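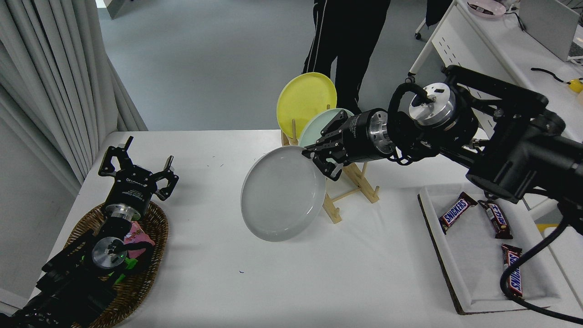 Subira Kariuki has no patience for the wooden dish rack. "People buy it for the look," she says. She has run the shared kitchen at Mosoti for seven years and has heard the sales talk before. Pale dowels, plates in yellow, mint green and gray, all tilted upright between the pegs – it's pretty, I tell her. "Pretty, sure. Now give it a family's dinner plates."

Harvey Tremblay, who sells racks under the Drenine name, told me wood "lasts if you treat it right." Kariuki isn't buying it. "Ask him how many people oil a dish rack."

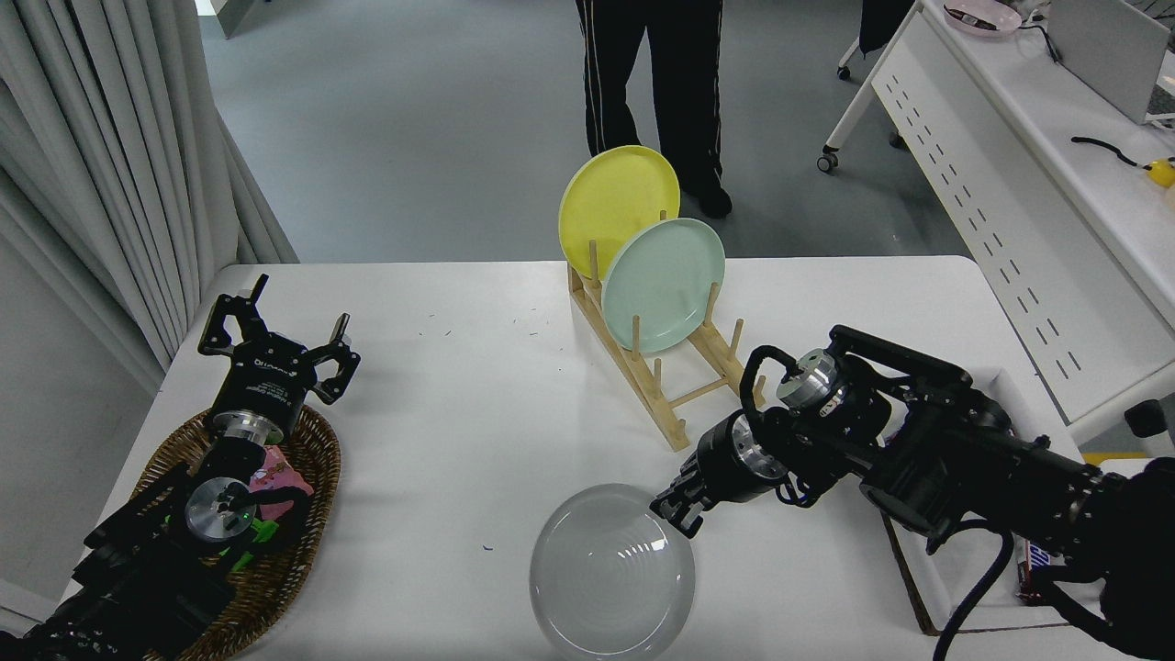
Two plates in the rack, with a clear glass bowl upside down on the table.

Bowls are her other complaint. "Where do they go? On the table."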